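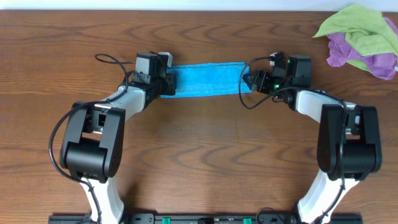 How many times should a Kusuma towel be folded lengthwise before it is folded across?

Fold it twice lengthwise. The result is a long strip four layers thick, which can then be folded across to suit the shelf.

Linen Care > Kusuma Towels > Section 2: Folding and Stacking

Print this page | E-mail this page

2.1 Before you start

This section covers flat folding of Kusuma towels (item 1079) after drying. For bath sheets and robes, see the Terkska linen supplement.

You will need:

- a clean, dry table longer than the towel
- a dry cloth for wiping the table
- a place for towels that have not been folded yet

The finished length of item 1079 is 802 mm. A wooden table is suitable if the finish is sound. Run a hand over the top and along the front edge before use. Splinters and raised grain will pull loops out of the pile.

CAUTION: Do not fold on a freshly oiled or waxed surface. Oil transfers to the towel and may not wash out.

2.2 Preparing the towel

1. Wipe the table and let it dry.
2. Check the towel for dampness at the hems. The hems dry last. If they feel cool to the touch, return the towel to the line or dryer.
3. Hold the towel by two corners of one short end and shake it once.
4. Lay it on the table with the care label face up and at your left.
5. Smooth it from the center outward with a flat hand. Do not pull on the corners.

NOTE: Keep unfolded cloths at the far end of the table, away from the folding area. If they are bunched together, separate one before lifting it, or the next one will come with it.

2.3 Folding the strip

1. Take the near long edge and bring it to the far long edge. Align the corners first, then the hem.
2. Smooth the fold from one end to the other.
3. Bring the folded edge to the far edge in the same way.
4. Hold the strip at both ends and draw it straight. Use light tension only. The strip should lie flat with no twist along its length.
5. Measure the width. It must not exceed 187 mm. If it does, open the last fold and repeat step 3.

Crooked strips are almost always caused by a poor first fold. Do not try to correct them by stretching. Open the towel fully, go back to 2.2 step 4, and start again.
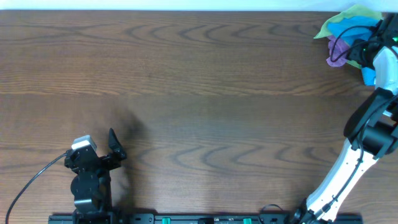
Towels that have been sitting in a heap for several hours will hold their creases and resist the first fold. Shake these twice and smooth them in both directions. If creases remain, dampen the area lightly, leave the towel flat until dry, and then fold. Ironing is not recommended for pile fabrics.

2.4 Folding across

1. Bring the left end of the strip to the right end.
2. For shelves in the Prusmont cabinet, stop here.
3. For the Proveo drawer insert, fold once more in the same direction.
4. Turn the bundle so that the closed fold faces you.

NOTE: Do not mix the two folds in one stack. The heights differ and the stack will lean.

2.5 Stacking

1. Place the first towel flat on the shelf, closed fold to the front.
2. Add the rest one at a time, lining up the front edges.
3. Leave a gap between the top towel and the shelf above so that a hand fits in without dragging the pile.
4. Put newly washed towels at the bottom of the stack and take from the top.

CAUTION: Do not press the stack down to make room. Compressed pile is slow to recover, and the lower towels will feel stiff.

2.6 Remarks on the procedure

Left-handed users may reverse the left and right directions throughout 2.2 and 2.4. The lengthwise folds in 2.3 stay the same.

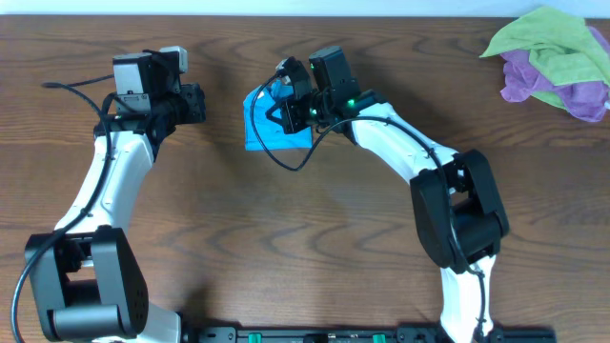
Vivek Mishra writes that he gets a straighter strip by lining up the first fold with a line in the wood grain, but that this only helps where the grain runs parallel to the front of the table. He also asks for the width check to be dropped once a user has had some practice.

The grain method is acceptable. The width check in 2.3 step 5 stays in the procedure for drawer storage, where an overwide strip catches on the insert. For open shelves it may be skipped.

Continue to Section 3: Removing Snags and Loose Loops

Contact | Copyright Terkska Linen Care | Back to top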